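Chapter 5
Storage in Homes and Small Workplaces

Learning aims

After studying this chapter, students should be able to:
describe the main types of open and closed storage;
select shelf sizes to suit the goods to be kept;
prepare a simple storage plan for a single room.

5.1 Introduction

Every household and every small business has to decide where things are kept. The decision is often made in haste, when a family moves in or a shop opens its doors, and it may remain in force for many years. Poor storage wastes floor space and leads to goods being bought twice.

Chapter 3 dealt with the measurement of rooms. The present chapter applies those measurements to shelves, cupboards and worktops. It draws on the survey of homes in Wirndale carried out by Olanrewaju Iyamu and Lăcrămioara Pop, in which 36 households recorded the contents of one room. The full survey form is given at the end of the chapter.

5.2 Open and closed storage

Open storage has no doors. Its contents can be seen and reached at once, but they gather dust and must be kept in order. Closed storage protects its contents and hides them from view. Most rooms require a mixture of the two, and the balance depends on how often each item is used.

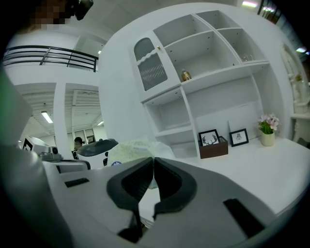

Figure 5.1 White shelving with open cubbies of varying size, above a countertop.

Cubbies of a single size are simple to build but suit only a narrow range of goods. Section 5.3 explains how to match the width and height of each opening to its intended contents.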